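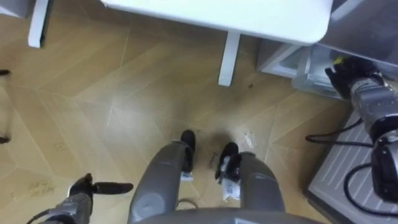 Evgate 8 Under-Table Storage Box, Translucent Gray
Made by Oltevico

The Evgate 8 is a plastic storage box made to sit on the floor under a table, a desk or a bench. The plastic is a translucent light gray, so you can see that something is inside and get an idea of how full the box is, but small print and labels won't read through it. It ships with one box and one clip-on lid. You can use it with or without the lid.

We sell it mostly to people who have a table against a wall and nothing under it. Craft supplies, printer paper, kids' building blocks, board games, shoes and spare bedding are the usual contents. It also works in a closet, although the shape was drawn up with table legs in mind.

Fit under a table

Measure the gap between the table legs before you order, and measure at floor level. Many tables have legs that taper or that end in a wider foot, and the foot is what the box has to get past. On tables with square feet the box can go right up beside the leg. On tables with splayed legs you will lose some width, so check the narrowest point.

Check the height too. If your table has a drawer or a crossbar, measure to the bottom of that and not to the tabletop. Leave enough room above the lid for your fingers. If you plan to use the box without its lid and pull it out often, you need less clearance.

The box can be pushed all the way under or left with its front edge even with the tabletop. A lot of customers leave it sticking out a little so they can grab the rim without bending down as far.

On wood floors

The bottom of the box is smooth and has no wheels. On a wood, laminate or tile floor it slides with a light pull when it is half full. A heavy load of books or paper will still slide, but grit under the box can mark a finished floor. Sweep first. If you have a herringbone or other patterned wood floor that you care about, put on the felt strips (sold separately, pack of 2). The strips go along the two long edges of the base. Wipe the base with a dry cloth before sticking them down and leave them overnight before you load the box.

On carpet, skip the felt strips. They pick up lint and come loose.

Lid

The lid clips at both ends. It keeps out dust and pet hair but it is not watertight, and we don't recommend the box for basements that get damp or for storage outdoors. Two boxes can be stacked with lids on. Don't stack three, and don't sit or stand on the lid.

To open it under a table, pull the box out past the table edge first. Unclipping one end while the other end is still underneath puts a strain on the clip — most of the broken lids we hear about happened this way. Replacement lids are available under the same product name with "lid only" in the title.

Cleaning

Warm water, dish soap and a soft cloth. Don't use scouring pads, because the scratches show on translucent plastic and can't be polished out. Don't put the box or lid in the dishwasher. Sticker residue comes off with a little cooking oil, then soap.

The gray tint is in the plastic itself and won't wash off. Boxes from different batches can be slightly lighter or darker. If you need several to match, order them together.

Color and furniture

The light gray was picked to go with white and pale furniture, mainly our own Gellamholm tables, which come in white with rounded corners. Under a white table the box stays fairly quiet. Against dark wood it stands out more, and for that you may prefer the Ajayi fabric bin, which comes in charcoal and brown. The Ajayi has soft sides and no lid, so it suits blankets and clothes better than paper.

Details

Item number: 219
Color: translucent light gray
Lid: included, clips at both ends
Wheels: none
Stacking: 2 high, lids on
Felt strips: sold separately
Assembly: none

Ordering

Single boxes ship in a plain carton. Orders of 8 or more ship on a small pallet to a ground-floor address, and the driver will not carry them upstairs. Schools and offices ordering larger numbers, up to 1000, should write to us for a delivery date before placing the order. We restock in September, and the lid-only item often runs out shortly before that.

Returns are accepted if the box is clean and has not had felt strips or labels stuck to it. Keep the carton until you have tried the box under your table.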